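Misley Motor Club newsletter
Technical notes: 12-volt batteries, parasitic drain and winter storage

Most of the non-start reports received between November and the end of winter concern the 12-volt battery. In the majority of cases the battery itself is still serviceable and has simply been allowed to run flat. The notes below cover petrol, diesel and hybrid cars with a conventional 12-volt system. They do not apply to high-voltage traction batteries, which must be left to a qualified workshop.

Resting voltage

Measure the battery with a digital multimeter after the car has stood overnight with the doors shut. A healthy lead-acid battery at full charge will read between 12.6 and 12.8 volts. At 12.4 volts it is partly discharged and should be put on a charger. At 12.0 volts it is close to flat, and leaving it in that state will cause sulphation of the plates and a permanent loss of capacity.

A reading taken straight after a run is of little use. The surface charge lifts the figure and hides the true state. If the car cannot be left overnight, switch on the headlamps for two minutes, switch them off, wait a further five and then measure.

Measuring the drain

Every modern car draws a small current when parked. The alarm, the clock, the keyless entry receiver and the control units all need a supply. On most cars the figure should settle at 30 milliamps or below once the control units have gone to sleep, although the handbook or workshop data for the model takes priority.

Open the bonnet and latch the catch with a screwdriver so that the car reads it as closed. Connect the meter in series with the negative lead, set to the 10-amp range, and keep the circuit unbroken while the lead is removed. Lock the car and keep the key well away from it. Do not open a door or start the engine with the meter in circuit, as the current will blow the meter fuse.

Some cars take much longer than others to go to sleep. The Neltach estate used for the club's own tests needed 17 minutes before the reading dropped. Members who gave up after five would have recorded a fault that was not there.

If the drain stays high, remove one fuse at a time and watch the meter. A clear drop identifies the circuit. Common causes are a glovebox lamp that stays lit, an aftermarket dashcam wired to a permanent live, and a tow bar module fitted without the correct coding.

Charging

Check the battery type on the label before choosing a charger setting. AGM and EFB batteries are fitted to most cars with stop-start and need the matching programme. An old unregulated charger should not be used on either. The Cloruvby smart charger in the club tool store has separate settings for both types and may be borrowed for up to 7 days under loan item 2248. Please return it with both sets of leads.

Where the car has a battery sensor on the negative terminal, connect the charger's negative clamp to the body earth point and not to the terminal post. The sensor will then record the charge correctly.
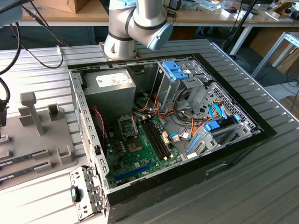
Replacement

Fit the same type as the original, with equal or higher cold cranking current and the same case size. An AGM battery may replace an EFB – the reverse is not acceptable. Many cars need the new battery to be registered with a diagnostic tool. If this is left out, the charging system goes on treating the new battery as an old one and may overcharge it.

Disconnect the negative lead first and reconnect it last. Note any radio code beforehand. One-touch windows may need to be reset afterwards by holding the switch at each end of travel.

Ojeda Motor Factors will accept old batteries for recycling at the trade counter, closed Sunday. Keep the battery upright in the boot and cover the terminals.

The next technical notes will deal with coolant strength testing and the mixing of coolant types.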